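March 13, 2019

The table from Trallbridge has been in our front room since September, and I've finally finished with the top. A few people asked what I used on it after I complained about it all winter, so I'm writing it down while I still remember the order.

I bought it from Lucimara Moura, who was clearing out her mother's apartment. She wanted 60 dollars and help getting it down the stairs. The legs come off with four bolts each, which we found out after we'd carried it down with the legs on. I paid more for the van than I did for the table.

When I got it home it had a thick, orange varnish on it, sticky in one corner where something had sat for years. I tried soap and warm water first. Then I tried a scraper, which took off the sticky part and left a ridge around it. After that I gave up on being gentle and borrowed Paavo Kemppainen's sander.

The sanding took two weekends. I did it outside on the patio with the top laid flat on trestles. I started coarser than I should have and spent most of the second weekend getting the swirl marks out. If I did it over I'd start at 120 and be patient. I finished by hand, going with the grain, and wiped everything down with a damp cloth between passes. The cloth raises the grain a little, so you let it dry and go over it once more.

I was expecting something darker under the varnish. The wood came up light, and I decided to keep it that way. Most oils turn pale wood yellow, so I did test strips on the underside with three different ones. The one I ended up with is a hard wax oil with a bit of white in it, thinned for the first coat. I put on 2 coats a day apart, rubbed in with a cotton rag, and buffed off whatever hadn't soaked in after fifteen minutes. The second coat hardly used any.
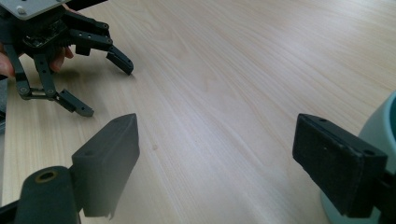 **Filed under: Furniture, Finishes**

The color is a pale blond with some tan streaks in it. The grain lines are long and fine, and they were completely lost under the old varnish. There's a soft shine when the light comes across it. I wanted it flatter than that, but I've gotten used to it and I'm not sanding it again.

It gets used all day. We eat at it, Kidus does his work at it, and things get put down on it and left there. Coffee rings wipe off if you get to them the same day. A wet glass left overnight did leave a mark, and I took that out with a fine pad and a dab of the same oil. You can't see where it was unless I point it out, and I usually do.

For cleaning I use a cloth wrung out almost dry and a drop of dish soap. No sprays. Piret Dambrauskienė told me she re-oils hers every year whether it needs it or not. I'm going to wait until water stops beading and do it then.

The total, not counting the van, came to 136 dollars, and that includes the table, the oil, a lot of sandpaper and a mask I should have bought on the first day. A new one close to this size at Meireles was 409 when I looked, and it had a veneer top.

The legs are still orange. They're turned, with grooves, so the sander is no use and it'll have to be stripper and a wire brush. I'm putting that off until I can work outside again. One of them also has a split near the bolt holes that needs glue and a clamp, and I'll do that first.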